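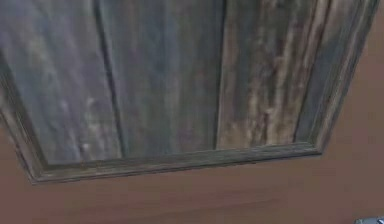
Why Did Brusus Stop?
A safety story from the Kestaver Robot Learning Room

Before a robot does a new job, it often practices inside a computer. The computer builds a pretend room, and a pretend robot moves around in it. This is called a simulation. If the robot bumps into something there, no person is hurt and no machine is broken.

At Kestaver, a robot arm named Brusus was learning to reach across a flat surface and return to its starting place. It had finished 637 practice runs. On the next run, the arm swung too far to one side and kept pushing. It did not slow down when it reached its limit.

What went wrong?

Every joint in a robot arm has a limit, much as your elbow does. The limits are written in a list, and the robot checks the list as it moves. Vasanthi Gamage, an engineer, read the list line by line. One joint should have had a limit of 20 degrees. Someone had typed 70. The robot followed its instructions correctly, but the instructions contained a mistake.

How was it fixed?

The number was corrected and the practice run was repeated. Oğuzhan Güneş then added a second check, called a watchdog. A watchdog is a small program with one task — it stops the arm if any joint passes its limit. Now 2 people must also read every list before it is used.

Words to know

Joint: a place where a robot can bend or turn.
Limit: the farthest a joint is allowed to move.
Fault: a mistake or problem that makes a machine work in the wrong way.

Staying safe near real robots

Stay behind the line on the floor. Do not touch a robot, even when it is still. If you see a robot moving in a strange way, step back and tell an adult at once.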